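Kullik hand grippers, after two months

I bought a pair of Kullik hand grippers in June, and a few people have asked if they are worth the money. Kullik sells them as a kit for recording manipulation demos without a robot. The pair was 700, with a case and a spare set of fingertip pads. I ordered through Widero and the box came in 11 days.

Setup

Charging and pairing were easy. Calibration was less fun. You open and close each gripper 20 times while the app watches, and if you rush it the app makes you start over. The printed guide has step four and step five swapped. I wrote to support and Kavinda Majumder sent me a corrected page the next morning, along with firmware 2404, which also fixed the dropouts I was getting on the left unit.

In use

The weight is fine for short sessions. After half an hour my wrist starts to complain, and the grip is clearly made for a hand bigger than mine. Vlasta Bošković, who has the older Kragh pair, tried these for an afternoon and liked the trigger better than hers – less travel, and you don't have to fight the spring at the end.

Most of my practice is tabletop sorting. I put small household things in an open box and work on them one at a time. Hard pieces are simple. Fabric is where you find out how good the fingers are, and a soft pouch pushed up against a side wall is about as awkward as it gets for me. Coming in lengthwise, as in this shot, I get a better look at what is between the pads than I do coming in from the side.
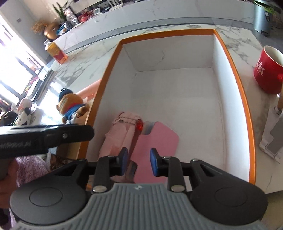

What I would change

The joint covers are wide. In a narrow box they reach the walls before the fingers reach the corners, so I have moved to a bigger box than I used with my old Grusska. I would also like a wrist strap, and a case with room for the charger.

I am keeping them. If you already own the Kragh pair and it works for you, I would wait for the next version.

09/01/2025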